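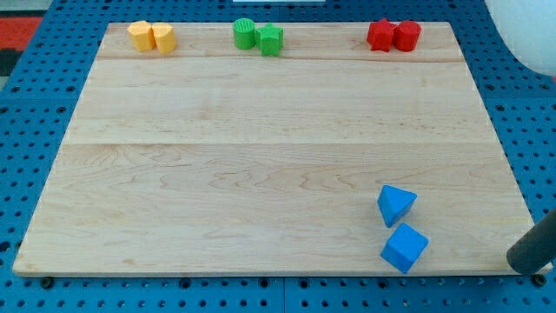 Progress Report: Enon Block Sorting Sets
Submitted to: Amoah Fund
Prepared by: Nobuhle Zulu
Date: 21 September 2022

Status of work

The grant covers sorting sets for preschool rooms in Natumville. Each set has a maple work board and colored blocks, stored and used as pairs. The layout under review places the yellow, green and red pairs along the far edge of the board, with the blue pair at the lower right. Both reds and both greens combine a star with a cylinder. Blue combines a cube with a triangular prism.

Boards

Boards are glued up from long maple strips. Tamer Matar has checked 80 boards for flatness and returned three to the shop for sanding. Grain varies from strip to strip and is not a reason for rejection. The seams stay visible after oiling – this was agreed in March and the finish has not changed.

Blocks

Imutari has delivered 920 blocks against an order of 2000. The balance is due in two shipments. Mohammed-Awal Kwofie has asked the supplier to confirm the yellow color before the next run.

Classroom use

33 sets are in use. Teachers report that children match by color first and pay attention to shape later. Gaétan Carrier is revising the activity cards to include a shape task for each pair.

Open items

Storage bags: two quotes received, no order placed.
Activity cards: second draft with Kekeli Gbeho for review.
Spending: within budget – block freight is the only line running ahead of plan.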